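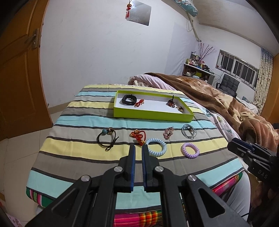 Small Things, One Lid: the accessories sort-out

Gallery page, August. Posted by Bram Claeys

Quick one tonight, it's late and I want this up before Thursday. The hair things and bits of jewelry finally got sorted, all of it out on the bed, and I promised the people who read the drawer posts that I'd show the small stuff too. So. Spiral ties, brooches, knots, the fitness band. Captions are short, sorry, typing these between other jobs.

For anyone new - the drawer posts are the ones where I go through one drawer or box at a time and only keep what gets used. Kitchen junk drawer was the first, then the sewing tin, then the cables (never again). Accessories was supposed to be a half hour. It was not a half hour.

Rules were the same as for the sewing tin. Everything out first. Nothing goes back until it has a spot. Broken elastic goes in the trash, no "I'll fix it later." Anything with beads gets checked for loose threads. Anything that snags gets kept away from anything that tangles, wich sounds obvious until you've picked a chain out of a hair tie with a pin.

The lid is off an old Ronetti shoe box. I have the matching bottom half somewhere, probably full of batteries. Lids are better for this anyway, low sides, you can see the lot at once. Tried a Hendriks divider thing last year, 13 little compartments, every one of them too small for a hair clip. It holds screws now and is very good at it.

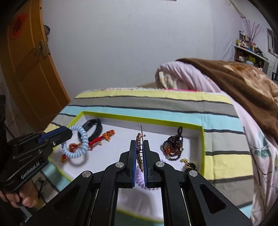 Clips are the hard part. They don't stack, they don't hang on anything, and the nice ones scratch if you throw them in with the pins. My plan is clips last, on top, once the soft stuff is down and makes a bit of a bed for them. The dark red and amber one with the gold tip is my favorite of the whole pile, all that sparkle up one side and just a thin silver prong on the other. It's going on top. The spirals can go under it, lilac and light blue, they don't mind being squashed.

Beads tangle. Always. Dark ones are worst, you can't see where one loop stops and the next starts. I give them a corner to themselves and leave it.

Somebody asked on the cable post if I label things. Not for this. Had a roll of Numerley labels and used most of them on spice jars. If the lid is open you can see what's in it, done.

Also asked: where do the charms go. With the hair ties, for now. I know they're not hair ties. They're small and they're red and they get lost in a big drawer, so they live with the small things until I get around to a hook.
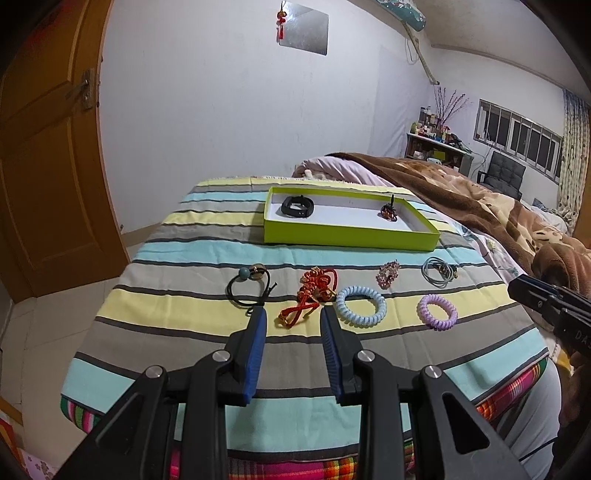
Laying out by type never works for me, I end up with one pile of nine things and six piles of one. So I do a loose row and move stuff along till it looks right. The red knot with the gold in it got the middle more or less, with the pink crystal clip off to the right, and the gray bands farther along that way with their little gold ornament. Black tie with the teal bead went down at the left. The ends on that one are long, need a trim or a knot, havent decided.

Fitness band stays in the lid. Not an accessory really but if it's not in there I dont find it.

Next up is scarves, then the Floltmont suitcase under the bed, which I have been avoiding since spring. Comments are open, tell me how you store clips. Please no more pegboards.

Bram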